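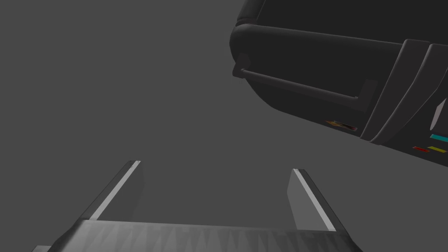 Okura wrote to me last week that I should stop touching the gripper and first look at where the tool point is set, and that the handle would still be there after. I think it was good advice, but I am stuck now, so I ask the whole community.

We have one cell, and before we change anything in the real one we try it in simulation. The task is simple: a two-finger gripper goes up to a dark body with a bar handle, closes on the bar and pulls. The approach looks fine. When the fingers close, they meet 15 mm before the bar and take only air. I corrected the tool point by this amount and now the left finger runs into the bar in 2 of 6 tries. The other tries are good. The bar is not level in our model, it goes down at an angle, and I wonder if this matters. What should I check next? I would like to finish it before Monday, when the real cell is free for us.

Posted by Gridton

Trịnh

I had nearly the same trouble with a drawer handle. A correction of the tool point moves the fingers along one direction only. If the bar is sloping and the gripper is not turned to match it, one finger will arrive before the other, and then a small change in the start position is enough to make a hit or a miss.

I would do it in this order. Put the tool point back to the value from the drawing of the gripper. Place a small coordinate frame at the middle of the bar, with one axis along the bar. Then teach the approach relative to this frame and not to the base of the robot. The closing direction of the fingers should be square to the bar.

Please check also the collision shapes. What you see on the screen and what the simulator uses for contact are often two different meshes. In my case the handle had been filled in as one solid block together with the body behind it, so there was no space for a finger to go. Switch on the collision view and look at the gap behind the bar. If there is no gap, you can correct the tool point all week and it will not help.

For the first runs, stop 5 mm before contact and look from the side - it saves much time.

Grevville

Try to lower the closing speed. It worked for us, I did not look deeper into why.

Gridton

Thank you both. The collision view showed it: the gap behind the bar was filled in the contact mesh. I made the bar a separate part and turned the gripper as Trịnh wrote. Now it is 6 good tries from 6, with the old tool point. I left the closing speed as it was. The same frame on the handle I will also measure on the real cell, and if the values are different I will write them here.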